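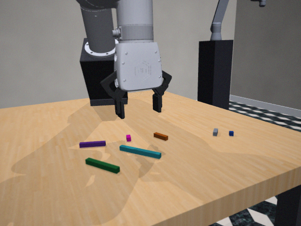 Casus (block-sorting bench)

Casus is a simulated workbench for practising pick-and-place with robot arms, and the plan for a real one that we're slowly putting together in the shared workshop at Darville. I started the page on our wiki because people kept asking me the same things over tea, so expect it to read a bit like me talking.

Background

The idea came from Olga Jara, who had seen a sorting table at a makers' weekend in Cáceres and wanted one of our own. Neither of us fancied crashing a proper arm into a proper table on day one, so we built the whole thing on a computer first - arms, pedestals, table, even a checked floor (that was my choice and I'm still fond of it!). The first version that didn't fall through its own floor ran in July.

Layout

The table is wood, with black pedestals behind it for the arms. The gripper is the two-fingered sort, with elbows that bend outwards when it opens, and it works from above. The blocks are small coloured bars and cubes, and the lengths differ on purpose. A long teal bar has to be taken across its narrow side, while a tiny magenta block will go more or less any way you like, so long as you come down on it squarely.

How a run works

The blocks are scattered afresh each time. The program picks one, works out which way it's lying, turns the wrist to suit, lowers, closes and lifts. If two blocks land close together the fingers need room to get down between them, and that's where most of our misses come from. Obsa Lemma wrote the bit that checks for this and leaves the awkward ones till last. We ran it 300 times over one long evening and 18 runs ended with a block on the floor, mostly the little cubes.

Shadows

We left the shadows in. Our first colour finder kept losing the darker bars whenever the arm shaded them, and I'd sooner find that out now than under the workshop strip lights.

The real bench

The tabletop is cut and sanded, and the pedestals are next. The project files are on the shared drive under Ternia, our old name for it - do copy them before you change anything.

Last edited 12 April 2025.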